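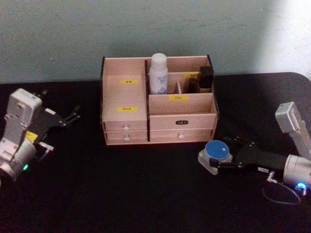
Desk organizer, yellow labels on the front of the tall compartment.

Retention periods for household paper, second revision

3rd June
By Fletcher Rutherford
Print | E-mail

The first version of this scheme sorted paper by sender. Gas company in one folder, bank in another, the dentist in a third. It worked until February, when I needed to find everything connected with replacing the water heater. The invoice was under the plumber, the permit was under the city, the warranty card was under the manufacturer, and the rebate form was under the gas company. I found all four documents, but it took most of an evening.

The revision sorts by retention period first and by subject second. Sender is not used as a key at any level, although it still appears in the file name of the scan.

The classes

Class A is permanent. It holds birth and marriage records, the deed, the title to the car, the survey of the lot, and anything with a raised seal. Originals are kept in a fire-rated box in the hall closet. Scans exist, but the scan is a convenience copy and the paper governs.

Class B is kept as long as the thing it describes is in the house, plus one year. Appliance manuals, warranties, receipts for anything that costs more than I would want to replace out of pocket, and permits for work that a later buyer might ask about. The water heater packet is now a single Class B item held together with a binder clip. When an appliance leaves, its packet gets a slip with the date on it and goes to the back of the drawer until the year is up.

Class C has a fixed term. Tax returns and their supporting papers are the bulk of it. I am not going to print my terms here, as they depend on where you live and what you file, and readers have a way of quoting these posts back to me. Look yours up once and write it on the folder tab as an expiration year. The tab should carry the year the folder may be destroyed. A tab with the year of origin on it requires arithmetic every time it is read, and I have made the arithmetic error.

Class D is transient. Utility bills, pay stubs, appointment cards, shipping notices. Keep until the next one arrives and agrees with it, then shred.

In the first pass I put over 200 sheets into Class D and only a small stack into Class A. I expect most households would see a similar shape.

Scanning settings

Everything in A, B and C is scanned at 300 dots per inch in gray. Color is used only where color carries information, such as a survey map with zoning tints. Black and white mode makes smaller files but loses pencil notes, and the pencil notes are often the reason I kept the page.

My scanner is a Lemico sheet-fed unit bought used. It takes 38 sheets in the feeder before it starts pulling two at a time. The manual claims more. Receipts on thermal paper go through one at a time in a clear carrier sleeve, and they go through the week they arrive. I have a Class B receipt for a dehumidifier that is now a blank slip with a faint gray stripe on it, and the store would not discuss it.

Text recognition runs overnight with Gaber, which is slow and does badly with columns. I tried Pladside for a month. It was faster and read columns correctly, but it wrote its index in a format only Pladside opens, which rules it out for anything meant to be readable later. Gaber puts the text layer in the document and leaves it alone.

File names are expiration year, class letter, subject, sender, date of document, in that order with hyphens between. Permanent items get 9999 in the year position so that they sort to the bottom. Spaces are not used. Emerson Coutinho wrote to ask why I don't put the date first as everyone else does. Sorting by document date answers the question "when did this come in," which I have needed twice. Sorting by expiration year answers "what can I shred," which I need every January. 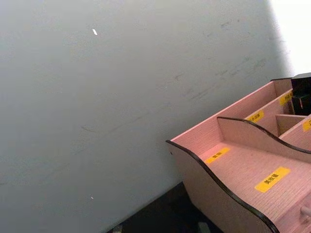

The intake step

Most systems of this kind fail at intake. Paper arrives faster than it is classified, so it needs a place to wait, and the waiting place tends to become the permanent one. Mine is a single open tray. The rule is that the tray is emptied when the stack reaches the rim, regardless of what is in it, and no sheet goes back in once it has been taken out. A sheet that can't be classified goes to Class B by default. Overkeeping costs a little drawer space. The opposite mistake costs a trip to the county office and a fee.

Envelopes are discarded at the tray unless the postmark matters. Staples come out there too, with a puller, and I check each corner by feel. One missed staple put a scratch on the scanner glass that now shows as a thin vertical line on the left side of every page.

Destruction

The shredder is a Fustard cross-cut. It runs for 3 minutes before the thermal cutoff trips and then wants half an hour to cool. I used to fight this. Now I shred one load after dinner for as many nights as it takes. The bin liner should be paper, since the shreds cling to plastic and get all over the garage.

Before anything in Class C is shredded I open the scan and page through to the end. In January I found two files that stopped at page one, both double-feeds from the bottom of a stack. The paper was still in the drawer, so I rescanned them and moved the expiration out a year.

Open items

Medical paper doesn't fit. An explanation of benefits is Class D until there is a dispute, at which point it is Class C with a term I can't state in advance. For now these sit in a folder marked with a question mark.

Backups are also unresolved. There is one copy on the desktop machine and one on an external drive in the same room.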